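Stidberg Two-Arm Floor Unit: Setup and Care

We use cookies to remember your basket and your language. Accept all | Settings

Thanks for stopping by! The Stidberg is our two-arm unit for light housekeeping jobs at floor level, and this page is for those of you who already have one at home or are getting a spot ready for it. We've tried to put down everything we tell people on the phone, so get yourself a coffee and take it slowly.

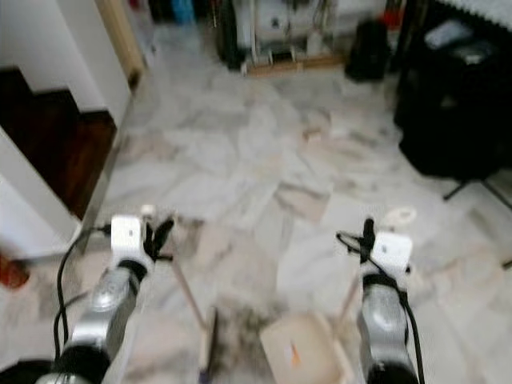
Two arms, two grippers and two thin stick handles over a marble floor. 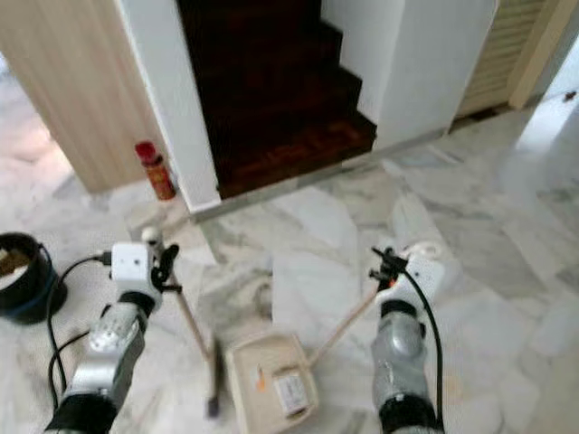

Let's begin with the cables, as they cause more calls to our Sevivthorpe workshop than everything else put together. Each arm has its own gripper cable, and it wants a generous loop at the wrist. Switch the unit off, turn the wrist by hand as far as it will comfortably go in both directions, and watch the loop while you do it. If it pulls straight at any point, open the clip and let out a bit more slack (a finger's width is usually plenty). Please don't use household zip ties. We know they're handy, but they bite into the jacket and you'll be ordering a new cable by July.

Next come the finger pads. Thin round handles are harder on them than anything else you can ask the unit to grip, and a shiny pad will let a stick roll no matter how firmly it squeezes. Wipe the pads with a barely damp cloth every evening you've used the unit, and swap them after 300 hours. A bag of Puden pads has enough for both grippers with a few left over, which is nice when one disappears under the fridge!

For the grip force, start at 200 on the dial and work up in small steps until the handle stays put when you give it a gentle tug. Set each arm separately. They do wear a little differently, and the one doing the sweeping nearly always ends up a notch or two higher than its partner.

Polished floors deserve a word too. Run the Joo height check again whenever you move from carpet to stone or tile, with the floor swept first so a crumb doesn't throw off the reading. It takes 13 minutes and you can leave it to get on with things. If code 1002 comes up, one arm has lost its home position: power down, fold both arms in, wait for the light to go out and start again. Should it come back a second time, write to us and mention which arm you noticed moving first.

Spare cables, clips and pads are all kept in stock and go out in the same padded envelope.

Share 13 | Comments 2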